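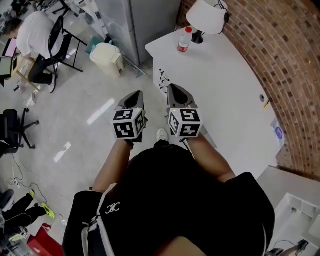 Eleri Gwilliam zufolge lässt sich eine Hochzeit in Istley auch heute noch am Tischtuch erkennen: Wo ein ungebleichtes Leinen mit farbigem Randstreifen liege, sei nach der alten Ordnung gedeckt worden. Gemeint ist die Istleyer Streifentafel, eine regionale Form der Hochzeitstafel, bei der die Farbe des Streifens die Sitzordnung der Gäste angibt.

Begriff

Die Bezeichnung Streifentafel ist seit 1978 schriftlich belegt, zuerst in einem Heft des Heimatvereins Zistwood. Im Ort selbst sprach man meist nur vom »Legen«. Der ältere Ausdruck Bandtisch kommt noch in den Nachbargemeinden vor, bezeichnet dort aber auch die Tafel bei Taufen.

Aufbau und Farben

Die Tafel besteht aus einem Kopftisch und zwei Längsreihen. Am Kopftisch sitzen das Brautpaar, die Eltern und die Trauzeugen, an den Längsreihen die übrigen Gäste. Jedes Tuch trägt an der Längsseite einen gewebten oder aufgenähten Streifen. Blau steht für die Familie der Braut, Rostrot für die des Bräutigams, Grün für Nachbarn und Arbeitskollegen. Der Kopftisch erhält ein Tuch mit allen drei Farben.

Blumen wurden früher sparsam verwendet, gewöhnlich Efeu, Schafgarbe oder das, was der Garten gerade hergab. Die Servietten bleiben ungefärbt und werden mit einem Faden in der Farbe der jeweiligen Reihe gebunden. Eine Vorschrift für das Kleid der Braut besteht nicht, doch nehmen manche Paare den Farbton ihrer Familie im Strauß oder im Anstecker auf.

Ablauf

Gedeckt wird am Vorabend, bei den heute üblichen Trauungen am Samstag also am Freitag. Die Tücher der beiden Familien werden gleichzeitig von den äußeren Enden her aufgelegt und treffen in der Mitte zusammen. Nach dem Hauptgang tauschen die Gäste der blauen und der rostroten Reihe die Plätze, wobei jeder sein Glas mitnimmt. Das Grün bleibt sitzen. Pirjo Aaltonen beschreibt in ihrer Untersuchung zu ländlichen Festtafeln sieben Varianten dieses Platzwechsels, darunter eine, bei der nur die Unverheirateten aufstehen.

Geschichte

Der Ursprung ist ungeklärt. Gaurav Goel leitet den Brauch aus der Weberei Halim ab, die Reststücke mit fehlerhaften Kanten günstig an Beschäftigte abgab. Die Streifen hätten zunächst nur die schadhaften Ränder verdeckt. Florence Gosselin hält das für zu spät angesetzt und verweist auf ein Aussteuerverzeichnis aus Brerard, in dem »Tücher mit der blauen Seite« genannt werden — allerdings ohne Hinweis auf eine Hochzeit.

Mit dem Wechsel vieler Feiern in Gasthäuser ging die Verbreitung zurück, da die dortigen Tische meist nicht zu den langen Tüchern passten. Bei einer Befragung in Istley gaben 41 Haushalte an, noch mindestens ein Streifentuch zu besitzen. In Zistwood waren es rund 32.

Heutige Praxis

Neuere Feiern übernehmen häufig nur die farbigen Bänder und verzichten auf den Platzwechsel. Auch die Farben werden freier gewählt; Salbei, Senfgelb und Altrosa sind an die Stelle der drei alten Töne getreten. Randa Farah ordnet solche Tafeln nicht mehr dem Brauch zu, Gwilliam zählt sie dazu, solange die Familien getrennte Farben haben. Gefeiert wird vorwiegend zwischen Mai und September, in Zistwood vereinzelt auch im März.

Siehe auch: Bandtisch, Aussteuer, Tischordnung, Hochzeitsbrauch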